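Skip to content
List home | Threads | By month | Join | Log in
Search this archive Go

[Skerkero-talk] Re: Re: Shoes off at the hall, again
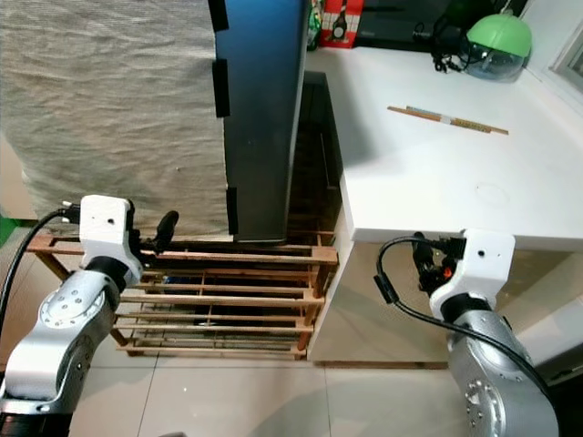
I've let this thread run for nine days because it was keeping several of you off the parking thread, but I do have to book the floor people on Tuesday.

On November 14 or thereabouts — fine, whenever it was — a member wrote:

> I don't object to clean floors. I object to standing in
> my socks at a contra dance. Ustari refinished their floor
> and everyone there still wears shoes. Why are we
> so delicate? Also, my last pair of dance shoes
> cost more than my car is worth.

I've seen the car, so I'll let that stand.

Ustari has a maple floor as thick as a phone book. Ours is pine, and it has been sanded so often that the man from Flerkano got down on his knees, looked at it sideways and went quiet. He quoted us for one more sanding, and then he quoted us for a new floor, and I would like to stay friends with the first number.

So the proposal is the same as it was 152 messages ago. Street shoes come off at the door. Soft-soled shoes that have never met a sidewalk are welcome. Socks are allowed but you dance the polka at your own risk. Suede soles, yes. Tap shoes, no, and you know who you are.

The Trujillo band has asked whether this covers musicians. It does. They may tap their feet in whatever they like as long as it didn't walk in from the gravel.

If you want to vote no, reply to the list by Tuesday noon. If you want to vote yes at length, please consider just voting yes.

<< Previous in thread | Next in thread >>
Contact the list owner | Copyright remains with the posters | Back to top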